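Category: Setup Guides > Bathroom > Fill Valves

4. Setting the water level

Your Curnholm fill valve leaves the factory set for a tank nobody owns, so expect to adjust it.

1. Close the shutoff valve and flush.
2. Clear the tank lid and set it on a towel – porcelain chips easily and holds a grudge.
3. Turn the screw clockwise to raise the float, 3 turns at most.
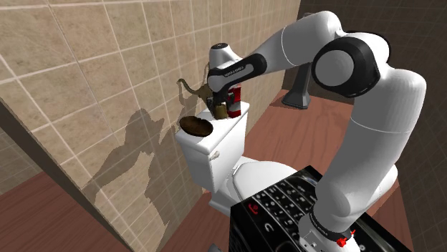
4. Open the shutoff valve slowly and let the tank fill.
5. Check that the water stops below the top of the overflow tube. If it doesn't, go back to step 3 and turn the other way.

Note: One turn is a small change. Patience is not included in the box.

CAUTION: Hand-tighten the plastic nut only. Wrenches void the warranty, and often the nut.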